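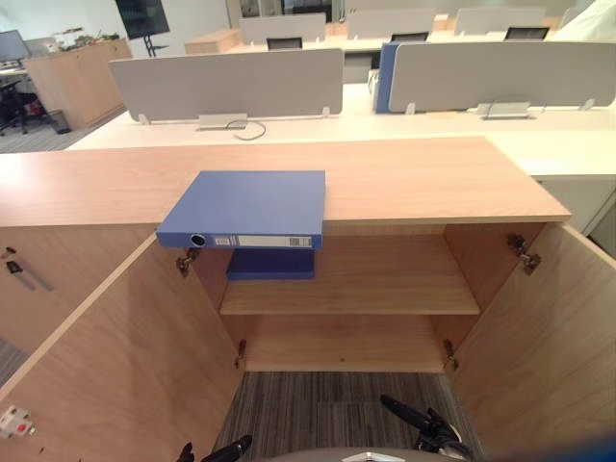
## 4. Loading the binder cabinet

This section applies to the Erex low cabinet with two hinged doors and one adjustable shelf, used for lever-arch binders stored flat. Complete Section 3 (leveling and door alignment) before loading.

**Caution:** Do not load the cabinet with only one door open. A binder drawn out at an angle can catch the edge of the closed door and pull the hinge out of adjustment.

### 4.1 Before you start

1. Open both doors as far as the hinges allow. Do not force them past the stop.
2. Check that the hinge arms are seated on their mounting plates. If an arm moves by hand, tighten the rear screw a quarter turn and check again.
3. Press down on the front edge of the shelf. It must not tip. If it tips, remove it and reseat all 4 shelf pins.
4. Wipe the shelf and the cabinet floor with a dry cloth. Do not use spray polish inside the cabinet – residue transfers to binder covers.

### 4.2 Placing the binders

1. Set the binder on the cabinet top while you check its label. Keep it there only as long as needed.
2. Close the lever arch and confirm that no pages project past the cover.
3. Hold the binder level with both hands, one on each short side.
4. Turn the binder so that the spine faces you. The finger hole and the spine label must both be accessible from the front.
5. Place the first binder on the shelf, toward the left side. Slide it back until the spine is clear of the door line.
6. Place the next binder to the right of the first, or on the cabinet floor if the shelf row is full.
7. Close the left door, then the right. Both should close without resistance. If a door stops short, reopen it and push the binders farther back.

**Note:** Binders may be stacked two high. In a taller stack the lower covers bow and the labels become difficult to scan.

**Caution:** A binder left overhanging the front of the cabinet top can be knocked off when someone reaches into the compartment below. Move it back or put it away before working on the shelf.

### 4.3 Labels

Use Prendano spine labels or an equivalent with a matte finish. Apply the label to the spine at the end away from the finger hole, with the text readable when the binder lies flat. Press from the center outward and leave it for 60 minutes before scanning.

Record each barcode in the Wondidon register together with the cabinet number and the level (S for shelf, F for floor). A binder moved from one level to the other needs a new entry.

### 4.4 Removing a binder

1. Open both doors fully.
2. If the binder is under another, lift the upper one off first. Do not pull the lower binder out by its finger hole.
3. Draw the binder forward until both short sides can be gripped, then lift.
4. Close the doors. They must not be left open across a walkway.

### 4.5 Changing the shelf height

Empty the shelf completely before moving it. Support it from below with one hand, release the front pins, then the rear. Refit the pins at the same height on both sides – a difference of one hole is enough to make a binder slide. Replacement pins are listed under Kravets fittings in the parts table, item 576.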